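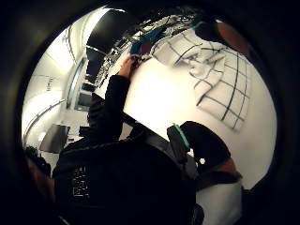

Follach Robotics Club > Projects > Handheld gripper demos, storage task

stitby_lad
Posts: 96
So the tidying task is officially our summer project, and the target is 200 usable demos before the open evening in June. We have 40. I've put the task sheet in the shared folder. Short version: take a thing down from the overhead shelf, put it somewhere sensible, bring it back. Somebody please define "somewhere sensible" before the next session, as I've now heard four versions.

gulikgrip
I vote for the table by the door. One drop point, same every time. If we let people choose, the model will learn to choose, and I've seen where you lot put things.

mothballed
Disagree. One drop point and it learns the table. Move the table a foot to the left at the open evening and it'll lower a bundle of cloth very carefully onto the floor in front of everyone's parents.

gulikgrip
Then we don't move the table.

mothballed
It's a school hall. The table will be moved by whoever is doing the squash and biscuits.

ellery_b
Can I raise the shelf itself? It's high, it's full of wires and brackets, and half of what's up there is the same colour as the other half. I did a run of picks from it and when I watched them back I couldn't tell what I was picking up, and I was there. Something teal is fine. Dark thing among other dark things is hopeless.

stitby_lad
A cluttered shelf is the point though. Anyone can do one red block on a white table. The Stitby team did that last year and got a certificate for it.

ellery_b
I would like a certificate.

pann_drop
New this term so ignore me if this is daft. Does it matter who else is in view? There are always people standing about near the shelf, and with a lens that wide you get the wall, the corridor and whoever's in the way. Should we be clearing everybody out first?

gulikgrip
Yes. Clear the area, one operator, everyone else behind the line.

mothballed
No. Please no. We had this out over the drawer task. All the demos were done in a nice quiet room, and then on the day a man walked past and the arm stopped dead like it had remembered something awful. Leave people in. Just don't have two people reaching for the same shelf.

stitby_lad
Going with mothballed on that one. People in, but nobody stands between the gripper and the thing being picked for more than a second or two. If your view is mainly somebody's back, bin it and go again.

gulikgrip
For the record I think this is a mistake and I'll be saying so in June.

stitby_lad
Noted, as it was for the drawer, the kettle and the sock.

pann_drop
How big are the files? My laptop is on its last legs.

ellery_b
My lot came to 630 MB and that was after I'd thrown out the bad ones. Use the Gulik drive, the one with the tape on it. Don't use the other one, that's my coursework.

mothballed
Also, can we agree on grip width for soft stuff? Some of us are closing all the way on fabric and some are stopping early. I close all the way. It's cloth, it won't complain.

gulikgrip
Stopping early is better if there's something hard bundled in with it. Otherwise you get that creaking noise.

mothballed
Fine. All the way for plain cloth, stop early for bundles. Write that down before one of us changes his mind.

stitby_lad
Written down. Sheet updated 29 April 2025. Drop point is now "the table, wherever the table happens to be", which I realise pleases neither of you. Whoever gets in first next time, put the charger on.

ellery_b
Which charger?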